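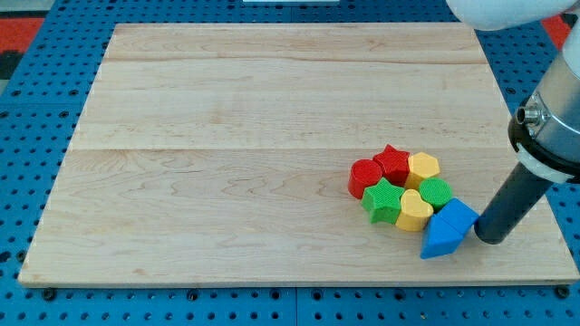 *Pusher tool and shape blocks on the maple work board.*

**Vusora tabletop pushing kit, 2/2/24**

The Beltville lab has had the Vusora kit on trial and will keep it through May. It is sold as a ready-to-run bench for planar pushing: a bolt-down maple board, a set of colored shape blocks, a cylindrical pusher with a wrist mount, and the Bavier control software. The arm is not included.

Setup took 21 minutes from the printed guide, plus one calibration pass. The board bolts straight to a pegboard table. Its two seams run the full width, and we logged block behavior across them separately. The ribbed block tops are easy for the tracker to pick up under ceiling lights.

We ran 3000 pushes on the stock settings. Tracking dropped out on three, all with blocks in contact. Tight clusters remain the weak point – the Bavier planner treats two touching blocks of the same color as one object until they separate.

List price is $3192, with a spare pusher tip. Selvanayagam handles orders and replacement blocks. Bench time can be booked through the usual sheet.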